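Karnthorpe sets aside money for gear assembly arms

10/05/2022

Karnthorpe will buy five robot arms for small gear assembly at its Skeltton plant, the company said. Bauerfeind will supply them, with delivery due over 11 months. Grippers and spare finger pads are budgeted separately, at $3000 per arm. Plant manager Aurel Voicu said placing gears on carrier plates takes up some 30 hours a week on the day shift. A second order depends on next year's budget.
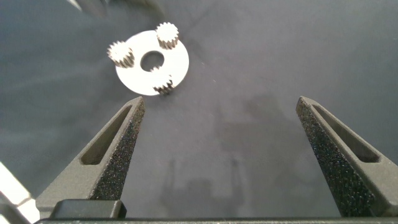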